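Section 4. Placing the Button Box on the Table

Read this section before you plug anything in. It applies to the Kusent four-button box and the optional single-button units.

1. Wipe the tabletop and let it dry. Dust under the box lets it slide when a button is pressed.

2. Set the box flat near the middle of the table, buttons facing up.

3. Stand on the operator side. The large red button must be at the far left, followed by the small red, the green and the black.
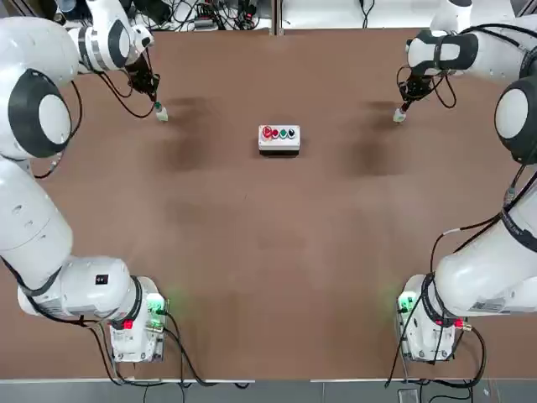 Figure 4-1. Button order, left to right: large red, small red, green, black.

4. Keep 15 cm clear on every side of the box.

CAUTION: Do not put cups, tools or paper on or against the large red button. It must be free to press at all times.

5. If your kit includes single-button units, place them on the table near the box. Leave enough room to press each one with a flat hand.

NOTE: From the opposite side of the table the order is reversed, with black at the left. Do not turn the box to match.

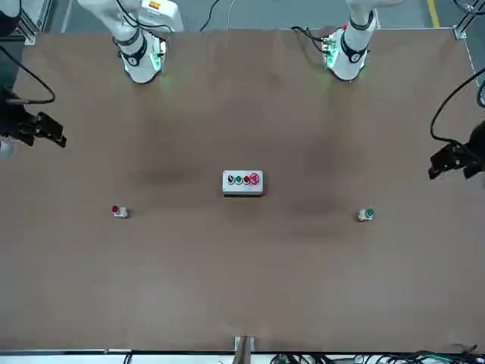

Figure 4-2. Button box seen from the opposite side, with single-button units on the table.

6. Press each button once with the power off. Replace any button that sticks (see part 139 in the Plerkberg parts list).

Go to Section 5, Labels.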